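2025-08-10
Halim bench, cylinder pour by teleop

Goal for the day: get clean demos of picking up the graduated cylinder, pouring into the funnel, and putting the cylinder back on its base. Left arm only. The right arm is parked and stays out of the task.

Same layout as the Wusteck runs. Flask in the cork ring, funnel in the flask, cylinder behind and a little to the right. Black cloth stays on. I tried the bare table in January and the glass was even harder to pick out in the head view.

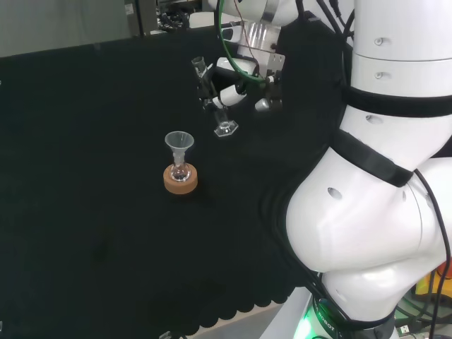 Leader arm scaling was still at the value from the drawer task, which is too fast for glass. Turned it down and redid the grip check before recording anything. At the lower setting the wrist follows my hand without overshooting, but a full reach takes longer and I had to re-clutch 2 times on the way in. Acceptable.

Approach notes. Coming straight down on the cylinder hides most of it behind the gripper, and I end up working off the wrist view alone. Coming in from the side with the fingers pointing left is better. I can see the base for longer and I know where the cloth is.

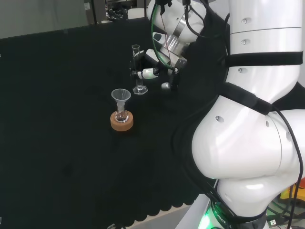

Cylinder standing behind the funnel, gripper alongside.

Recorded 20 episodes. Threw out 6: four where I paused too long over the funnel deciding what to do, one bad grip, one where I bumped the cork ring and it shifted. The pauses matter. The Hanetti policy learned to hover from exactly that kind of demo and we spent a week getting rid of it.

For the release I now lower until the base touches, wait a beat, then open. Opening early makes the cylinder rock. The hexagonal base helps, but don't count on it.

Checks after each episode:

1. Cork ring back on its mark. Small shifts are fine, we want some variation, but log them.

2. Look at the left wrist cable. The green one needs a loose loop through the whole pour or it tugs at the end of the roll.

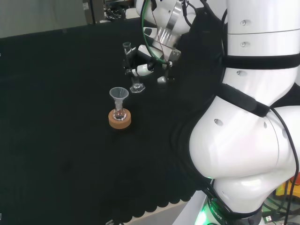
3. Gripper fully open before homing the arm.

4. Save, tag with the Stesell task name, add a word or two if anything was odd.

Target is 200 good episodes before training. Next session: start the cylinder closer to the funnel, same scaling. Still need to decide whether to trim the idle frames at the start or leave them in.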